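Bon je fais un petit fil sur la teinture au brou de noix parce que trois personnes m'ont demandé en MP et que j'ai la flemme de répondre trois fois. 1/

Déjà : ça tache TOUT. Gants, vieux t-shirt, journal par terre. J'ai eu les doigts noirs tout août, et ma mère persuadée que je m'étais mise à la mécanique. 2/

Les noix on les ramasse vertes, fin d'été, avant que la coque se détache. Les tombées abîmées marchent très bien. Moi je vais au bout du chemin de Brondale, le proprio s'en fiche tant qu'on referme la barrière. 3/

On enlève juste le brou (la partie verte), on met dans un seau, on couvre d'eau, et on oublie. 8 jours chez moi. Ça pue un peu, je préviens. Couvercle obligatoire, sinon moucherons 4/
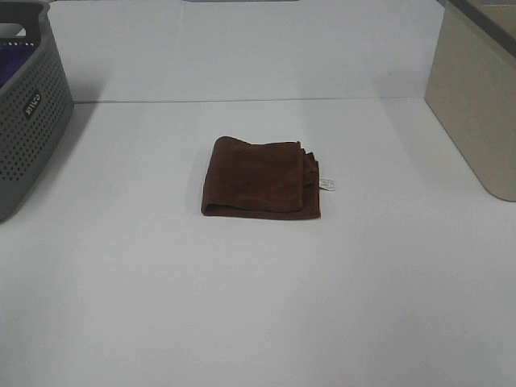

Pas besoin de mordant !! C'est tout l'intérêt du brou, les tanins font le boulot. Pas d'alun, pas de fer, rien. Enfin si, un peu de fer à la fin si vous voulez tirer vers le gris-brun, mais vraiment une pincée. 5/

Quantités : je pars sur le même poids de brou que de fibre sèche. Donc 200 g de laine = 200 g de brou frais. Si vous voulez foncé foncé, doublez. 6/

Le bain : filtrer (vieux collant), chauffer doucement, une heure sans bouillir. La laine déjà mouillée avant d'entrer dedans, sinon c'est des taches garanties. Et on ne touille pas comme une soupe, ça feutre. J'ai perdu un écheveau de Nasel comme ça, j'en parle encore 7/

Coton : ça prend mais plus clair, plus beige. Faut y revenir deux, trois fois en laissant sécher entre. Synthétique laissez tomber. 8/

Laisser refroidir DANS le bain, toute la nuit. Je sais c'est long. Yabsira Ambaye, chez qui j'ai fait le stage à l'atelier Workneh, laissait carrément deux nuits et ses bruns sont dix fois plus profonds que les miens, donc bon. 9/

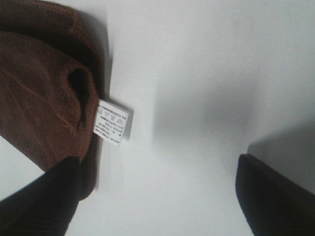
Rinçage à l'eau de la même température que la laine. Pas froide direct !! Première eau très chargée, c'est normal, on panique pas. Savon neutre ensuite, séchage à l'ombre. 10/

Question qui revient : est ce que ça dégorge ? Un peu aux premiers lavages oui. Lavez à part. Après ça tient super bien, même à la lumière, mieux que la pelure d'oignon en tout cas (jolie couleur mais ça file en une saison au soleil) 11/

Le bain épuisé vous le jetez pas : deuxième passage = caramel, troisième = sable. J'ai un dégradé complet comme ça, c'est presque ce que je préfère. 12/

Pas de noyer dans le coin ? Ça existe en poudre, moi j'ai pris celle de Stoltness une fois pour dépaner. Correct, un peu rougeâtre. Mais attention, les « brous de noix » du rayon bricolage pour le bois c'est pas du tout la même chose, n'allez pas mettre un pull la dedans 13/

Voilà je crois que j'ai rien oublié. Ah si, la casserole : inox, et elle ne retourne JAMAIS en cuisine. 14/

Edit pour celles qui demandent, oui les noix noires ça marche aussi, encore plus fort même. Je ferai un truc sur la garance cet hiver si j'ai le temps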